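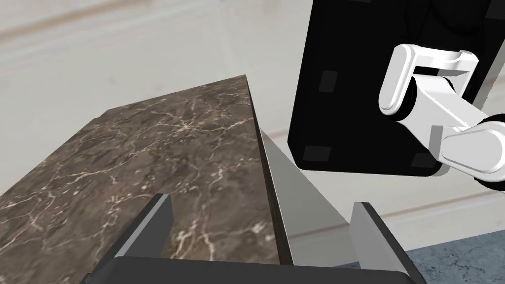
# 石头上桌:一座港口小城和它的台面手艺

阅读时间:12分钟

文/Larasati Liem
2018年9月21日

到Juvonport的第一个早晨,我是被锯石头的声音叫醒的。旅馆老板说那是湿锯,水一直浇着,动静已经比他小时候小多了。我趴在窗口听了半天,声音低而匀,像有人在远处拉一根很粗的弦。那天我连早饭都没吃完就出了门,顺着声音往码头走。

我写家居和饮食写了很多年,桌子、灶台、砧板都写过,唯独没有认真写过石头。它总在下面垫着,上面放着更热闹的东西:面团、鱼、一碗切好的番茄。可是只要你在石材场里走上一个下午,就很难再把它当成背景。我那天走到鞋里全是石粉,还舍不得出来。

Juvonport自己不产什么值钱的石头。它有的是深水泊位,还有一条从码头直通后山的缓坡路,重车走得动。荒料从海上来,在这里锯成板、磨光、量尺寸,再一车一车送到内陆的厨房、面包房和小旅馆里去。城里做石头的作坊大多挤在坡路两侧,门脸不大,后院却深得惊人,一块一块大板斜靠在A字架上,人从中间过,像在翻一本立起来的书。

先看板,后看样

Natness是坡路上的老作坊,现在管事的是Nanna Kjærgaard。她领我进后院的时候,手里拎着一只喷壶。我以为是浇花用的,她走到一块没磨过的毛板前,抬手就喷,灰扑扑的石面一下子深了两个色号,脉络全跳了出来。

“客人最常犯的错,就是拿一块手掌大的样品回家定颜色。”她又喷了一下,“样品上有一条白线,很秀气。等整块板进了厨房,那条线有手腕粗,从水池一直劈到窗台。他们打电话来,问是不是裂了。”

她的规矩是必须看大板,而且要看你要买的那一块。同一个矿口、同一批荒料,前后两块板也许像双胞胎,隔上几块就成了远房表亲。她会在板上用蜡笔画出水池和灶台的位置,让客人站远了看,再走近了看。有的客人看着看着就把水池往旁边挪一掌,为的是保住一朵好看的花纹。Nanna说她特别喜欢这种人。

我在她那里学会的第一件事是说清楚名字。石材行里讲“大理石”,口子放得很宽,凡是能抛光的碳酸盐类石头几乎都往里装。地质上严格的大理石,是石灰岩或白云岩在地下受了热和压力,重新结晶而成。而许多常见的棕色“大理石”其实是致密的石灰岩,没经过那一道变质,照样漂亮,照样能磨出光。花岗岩又是另一家,岩浆冷下来的,里面有石英和长石,硬得多,也耐酸得多。还有石英石,用石英颗粒加树脂压成,出自工厂,花纹可以由人设计。

这几样东西摆在一起,外行一眼看过去都叫“石头台面”,过起日子来脾气却差得很远。

脉是怎么来的

我问过每一个遇到的人:你第一次喜欢上石头,是喜欢它的什么?答案几乎都是脉。

脉的来历可以讲得很简单。岩石在地下受力,开裂,带着矿物的水渗进裂缝,矿物慢慢沉淀,把裂缝填上。填进去的若是比较纯的方解石,就是白的或者奶油色的;混了铁的氧化物,便偏黄偏红;有机质和黏土多一些,颜色就往灰和黑走。还有一种细细的锯齿状黑线,叫缝合线,是岩石受压时一部分物质溶掉,不溶的杂质留在原地形成的。看着像钢笔画上去的,起伏很有意思,有点像心电图。

Fanni Veres在城里的夜校教矿物课,听课的有锯工,有退休的海员,也有像我这样蹭课的外地人。她上课不放幻灯片,直接抱来几块边角料,让大家用指甲沿着脉摸。“填得好的脉,指甲滑过去没有感觉。指甲卡住了,你就要留心。”她管这个叫盲读。我那天摸了很久,真的摸到一处卡指甲的,高兴得像考了满分!

她还讲怎么判断先后。两条脉交叉,被错断的那条年纪大,切过去的那条年纪小。用这个办法,一小块板上的好几次开裂可以排出次序来。海员们对这个最着迷,几个人趴在桌上争得面红耳赤,下课铃响了还不走。我后来在旅馆的洗手台上也试了一遍,排出三代,至于对不对,只有石头自己知道。

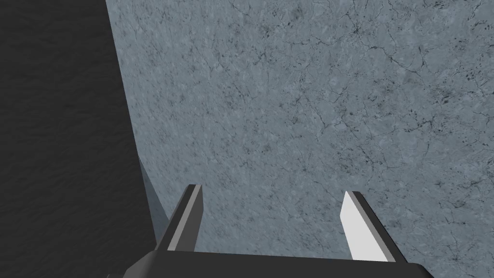

厨房与工坊

光面还是哑光

台面的表面处理,是客人纠结得最久的一关。抛光面颜色深、反光强,脉络清清楚楚,缺点是一旦被酸蚀了,那一小块失光会非常显眼。哑光面磨到比较细的目数就停手,手感像洗旧了的棉布,颜色浅一层,痕迹藏得住。还有皮革面,用带磨料的刷子刷出来,软的地方下去一点,硬的地方留着,摸起来微微起伏。

Qistina Nasution在坡路尽头开了一间点心铺,店名叫Sales,取自她外婆家那条船的名字。她的工作台选了哑光,整块的,没有接缝。我去的时候她正在做千层,黄油和面皮叠好擀开,擀面杖推过去几乎没有声音。石头导热比木头快得多,手掌贴上去觉得凉,黄油在上面也化得慢一些,做酥皮的人离不开它,道理就在这里。

“夏天最难的时候,我在台面上放两盘冰,放一会儿拿走,擦干,再开始擀。”她说的是6月,那年的6月热得码头上的沥青都发软。她试过在冰箱里加备一块小石板轮换着用,搬了几次腰受不了,又回到了冰盘的办法。

她的台面上有一圈一圈的浅印,是柠檬挞留下的。柠檬汁、醋、番茄、红酒都是酸,碰到碳酸钙就会反应,把表面那层光吃掉一点。很多人以为这是没刷好密封剂,其实密封剂管的是渗透,油和咖啡进不去石头的孔隙,它对酸蚀帮不了什么忙。Qistina早就不擦也不遮了。她指给我看靠窗的一圈:“这个是开业那天弄的,我哭了一晚上。现在你让我磨掉,我跟你急。”

保养一块石头

我把几家作坊给的建议并在一起,发现大家意见出奇地一致。

平时用温水加一点中性的洗洁精,软布擦,再用清水过一遍,擦干。别用醋,也别用除水垢的喷雾,许多除垢剂本身就是酸。洒了东西先吸后擦,用纸按上去,别来回抹,一抹就摊大了。油渍渗进去了也有救,拿小苏打调水,糊成膏,厚厚地敷上,盖保鲜膜过夜,第二天刮掉,一次不行再来一次。铁罐底下的锈圈最麻烦,最好垫个杯垫。

热锅的事也问了。石头本身不怕热,怕的是冷热骤变和局部受热,一头滚烫一头冰凉,内部的应力就可能顺着原来的弱处走。用树脂做的石英石更要当心,树脂受热会变色。所有人都说:垫一下。锅垫又不贵。

密封剂多久刷一次,没有统一答案。Nanna教了一个土办法,滴几滴水在台面上,等一刻钟。水珠还圆鼓鼓地站着,就不用管它;底下的石头颜色变深了,说明水在往里走,可以刷了。我回家以后把家里每一处石面都滴了一遍,连窗台也没放过,家人以为屋顶漏了。

最后一厘米

城里还有一门快要看不到的手艺,是磨边。机器能磨出直边、圆边、斜边,可是水池转角那一小段内弧,好作坊仍旧交给人手。Nabila Pillai在Dirkeck干这个,手边一排砂碟从粗到细,她闭着眼睛也能摸出是哪一号。

Dirkeck在坡路中段,门口挂着一本厚厚的活计簿,谁都可以翻。最近的一单编号是2,837,备注栏里写着“客人左撇子,沥水槽开右边”。更早的一页,第1,084号,备注只有两个字:“重来”。我问那次出了什么事,Nabila笑得直摆手,说那是她师傅的字,师傅从来不肯讲。

她磨边的时候手套是摘掉的,磨一段,停下来,用拇指肚从头推到尾。推过去,摇摇头,再磨。我请她让我也推一下,我觉得已经滑得不能再滑了,她却在中间某个地方按住我的手指,让我停在那里别动。过了几秒我才感觉到,是有那么一点点,一道很浅很浅的坎。那一刻我真的起了鸡皮疙瘩。

转角为什么要这样讲究?直接的好处是好擦,面粉和水垢不会积在坎里。另外石头怕尖角,内角若是切成直愣愣的九十度,应力集中在那一点,搬运的时候很容易从角上裂开。留一段圆弧,力就散开了。Nabila给学徒讲这件事,是让他们撕纸:一张纸剪个尖口,一撕就开;剪个圆口,撕起来费劲得多。学徒们撕了满地的纸。

两块板,一本书

大面积铺石头的时候,有一种做法叫对纹。荒料锯开,相邻的两块板像翻书一样打开,抛光相对的两面,花纹就左右对称,中间一条缝。做得好,墙上会出现蝴蝶、山谷或者一张谁也没打算画的脸。Juvonport老海关大厅的墙裙就是这样铺的,四块一组,翻两次,在中心拼出一个菱形。

海关早就搬走了,大厅如今是市集。我去的那天卖腌鱼的摊子正好摆在最漂亮的一组前面,桶摞得老高。我厚着脸皮请摊主挪一挪,他挪了,自己也回头看,看了好一会儿,说在这里摆了十来年摊,头一次发现后面有一只猫头鹰。我没看出猫头鹰。我看出来的是两只背靠背的狐狸。旁边买鱼的老太太说都不对,是一个茶壶。

这种石头现在很难配齐了。老板的厚薄、锯路的宽窄都跟今天不一样,坏了一块,找同一个矿口的料也未必接得上。Natness几年前接过修补的活,Nanna最后没有用新料,她在柱子背后、没人看得见的地方取了一片旧板来补前面,再用新板把背后填上。她带我绕到柱子后面去看那块新板,颜色果然嫩一点,脉也疏。她拍拍它,说再过50年就老了。 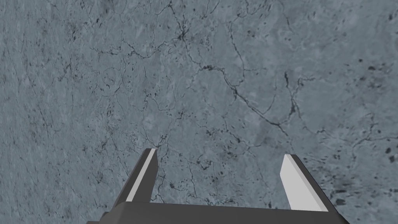
蓝灰色石面上的细脉,上方有一处聚成星形。

边角料的去处

锯一套厨房台面,总要剩下些零碎。水池挖出来的那块最整齐,很多人家不知道它本来就是自己付过钱的,可以要回去。切成砧板是不行的,太伤刀,做奶酪盘、花架的台面、烤箱旁边放锅的垫板都很好。Qistina店里的价签座就是用边角料磨的,一块一个颜色,深咖的配肉桂卷,灰的配芝麻酥。

更小的碎块去做水磨石。砸碎,筛过,和水泥拌在一起浇成板,凝固以后再磨开。坡路下面有一家小作坊专做这个,院子里按颜色分了堆,孩子们放学路过会捡一颗走,老板从来不管。我也捡了一颗,棕色的底,有一条米白的脉横着穿过去,现在就压在我写这篇稿子的纸上。

离开那天我又去了一趟Natness,本来只想道个别。后院刚到了一批新板,Nanna站在架子中间,喷壶已经举起来了,回头冲我喊:“快来,还没人看过这一面!”我把行李箱往门口一扔就跑过去了,差点误了船。

读者留言

晚风过坡:看完立刻去滴水测试,厨房台面三分钟就变深了,周末买密封剂去。请问刷之前要晾多久?

石榴酸奶:回楼上,我家师傅让完全干透再刷,我们晾了一整天一夜。刷完多余的一定要擦掉,不然会留一层雾,别问我怎么知道的。

老唐修船:夜校那段太亲切了。交叉脉分先后这个办法,我拿去考孙子,他现在趴在商场地上不肯起来。

mimi_做面包:做可颂的来作证,石台真的救命。不过我用的是花岗岩,柠檬随便挤,想省心的朋友可以考虑。

阿浦:水池挖出来的那块我家装修时被拉走了!!现在打电话要还来得及吗,都两年了。

Hedda住三楼:老海关那面墙我站着看了半小时,我投茶壶一票。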